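# Call for Participants: Household Task Study

**Pirken Institute for Applied Automation, Diltside campus**

The Pirken Institute invites adults from Diltside and nearby towns to take part in a study on household chores and the machines now being built to do them. The study asks a plain question: which everyday jobs around the home can a two-armed robot complete to a standard that an ordinary householder would accept, and which can it not?

Published results in this field usually report whether a task was finished. They say less about whether the person who lives in the house would have been satisfied with it. A belt may be rolled and put in a compartment and still be rolled too loosely to stay there. Chess pieces may all reach the tray after a game, yet take so long to get there that most people would have stepped in. The Institute wishes to collect the judgments of people who do this work at home and have no professional interest in the outcome.

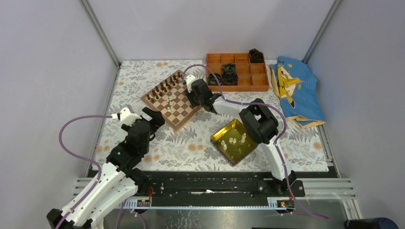

Tasks in the current round are limited to tidying and sorting small items on a tabletop, folding cloth, and returning objects to their storage places. Cooking, cleaning with liquids, and any work involving stairs are outside the scope of this round.

## What participants will do

Each participant will attend one session at the Workow Building. During the session, participants will:

- complete five short tabletop chores by hand, at their own pace;
- watch recordings of the same chores carried out by machine;
- rate each result on a printed form and note any point at which they would have taken over;
- answer a short interview about chores in their own home.

Participants will not operate the equipment or work within its reach. A session lasts two hours, including a break.

## Who may apply

The Institute is seeking 100 participants. Applicants must:

- be 24 years of age or older;
- do a regular share of the housework where they live;
- be able to read and complete forms in English.

No technical knowledge is required. Persons employed in robotics or appliance manufacturing, and members of their households, are not eligible. Those who took part in the earlier Hopkin survey, which drew 1,148 responses by mail, are welcome to apply.

## Payment and privacy

Participants receive a single payment at the close of the session and may withdraw at any time without losing it. Hands and voices will be recorded during the chores; faces will not. Recordings are stored under a participant number and are not shared outside the study team.

## How to apply

Application forms are available at the Workow Building front desk and will be accepted through the end of December. Completed forms should be addressed to Vija Laur, Study Coordinator. Applicants who need step-free access, a seated workstation, or large-print forms should state this on the first page. Selected applicants will be notified by mail.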